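How to Set Up Your First Email Welcome Sequence (Without Losing a Whole Weekend to It)

Posted 16/07/2021 by Jericho Castillo

So you've got a signup form on your site, people are trickling in, and they hear absolutely nothing from you until you remember to send a newsletter. I did that for way too long! I had 810 people on my list before I wrote a single automated email, and when I finally mailed them, a whole bunch had no idea who I was. Ouch.

A welcome sequence fixes that. It's a short run of emails that go out by themselves when somebody joins. I'm using Drarer for the steps below, but if you're on Gulel or something else the buttons will be in different places and the idea is the same.

What you need before you start

An email account with automations turned on (in Drarer you need the paid plan, the free one only sends a single autoresponder), a working signup form, and whatever freebie you promised people. Mine is a 13 page pricing worksheet. Put the freebie somewhere with a plain link, and please open that link in a private window to be sure it works for somebody who isn't logged in as you. Ask me how I know.

Step 1: Write the emails first, in a plain document

Don't open the automation builder yet. I know, it's the fun part, with all the little boxes and arrows, but you'll end up fiddling with delays when you should be writing. Open a blank document and draft four emails:

Email 1 delivers the freebie. Keep it super short. Link near the top, one line on who you are, one line on what's coming.

Email 2 tells a story. How you got started, a mistake you made, whatever gets you sounding like a person.

Email 3 teaches one small thing they can do today.

Email 4 makes the offer. Yes, you're allowed to sell something! If you feel weird about it, read it out loud and take out anything you wouldn't say to a friend across a table.

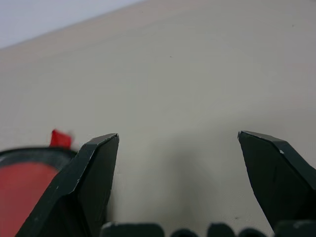
Two dark gripper fingers, wide open.

Step 2: Build the automation

Log in, go to Automations, hit New and pick "Start from blank." The templates are okay, but they come with seven emails and I always end up deleting half of them.

For the trigger, choose "Joins a form" and select your form by name. Don't choose "Added to list," or everybody you import later will get the whole sequence too. I imported a batch of old customers in September and every one of them got a cheery "welcome, so glad you found me!" from somebody they'd been buying from for years. I'm still a bit embarrassed.

Now paste in your emails one at a time. Between them, add a delay. Mine go like this: first one right away, second one a day later, third one two days after that, and the fourth two days after the third. If you sell something expensive you might want to stretch it out a bit more.

Step 3: Subject lines

Write at least three for each email and pick the plainest. My best one ever is "your worksheet (link inside)" in all lowercase, and it beats every clever thing I've tried.

Fill in the preview text as well. If you leave it blank, Drarer grabs the first words it finds, and with my template that meant "View this email in your browser." Very enticing!

Step 4: Add an exit

This is the one I see skipped the most. If somebody buys on day two, you don't want them getting the sales pitch on day five. Click the last delay, choose "Add condition," and set it to "Has purchased = yes, then end." You'll need your shop connected for that (I use Correia, and it hooked up in a couple of clicks under Settings, then Integrations). If your shop doesn't connect, have buyers tagged and use the tag as your condition.

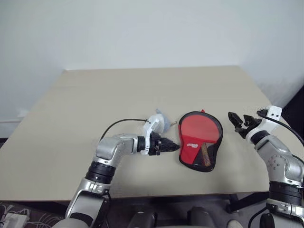 Step 5: Test it on yourself

Sign up through the real form on the real page, using an address that isn't already on your list. The "Send test" button won't do, because it skips the trigger completely and you'd never find out the form was hooked up wrong. Set your delays to five minutes while you test, then put them back. Write that on a sticky note. Seriously.

Check every email on your phone as well as your laptop, tap all the links, and make sure the first name field has a fallback, so people who left it empty get "Hi there" and not "Hi ,".

Step 6: Turn it on and leave it alone

Flip the switch to Active and walk away for a while. I like to wait until at least 25 people have gone all the way through before I look at the numbers, and even then I only change one thing at a time, usually a subject line. My own sequence has now gone out to 2985 subscribers and email 3 still gets the most replies, which I did not see coming.

If you're moving over from Skirkow, export your tags before you cancel, as the export button disappears with your plan. And if you get stuck on the purchase condition, leave me a comment with what your trigger is set to and I'll take a look.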